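Sports Technology, Unit 7: Barometric and Satellite Height
Handout to accompany the session, May 2020

Last time we let the wrist computer tell us where we were. Now we ask it how high up we are, and it will reply with great confidence whether it knows or not.

Two ways of getting a height

Satellite height comes out of the same sums as position, only worse. The satellites you can use are all above you, the planet being in the way of the rest, so vertical error is normally larger than horizontal error.

Barometric height comes from air pressure, which drops as you climb. It is smooth and good at small changes. It also believes that an approaching storm is a hill. Leave a Tutel unit on a windowsill overnight and it may well have gone up in the world by breakfast.

Worked case: the Wubshet loop

The club route starts and finishes at the same gate, so total ascent and total descent ought to match. Two units were carried round it in October on the same handlebar.

Fudau (satellite only): ascent 3000 m
Plurasitz (barometric): ascent 2604 m
Difference: 396 m

The riders preferred the Fudau. Riders always do. Most of the extra comes from jitter: each small upward wobble is added to the total, and the downward ones are never taken back off it. A flat canal path will give you a respectable climb if you ride it slowly enough.

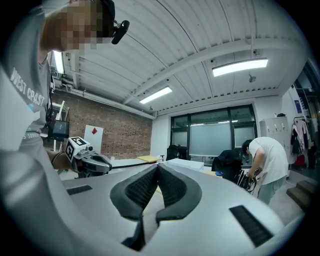
Fig. 2. Gripper with black finger pads; grey "WEST COAST" T-shirt at left.

Smoothing

The usual cure is a threshold: ignore any rise smaller than a set amount. Set it too low and the canal is alpine. Set it too high and rolling country vanishes -- along with the goodwill of whoever rode it.

For next time

Recalculate the Fudau ascent with thresholds of two, five and ten metres. Plot all three on one graph, label the axes, and bring the raw file as well.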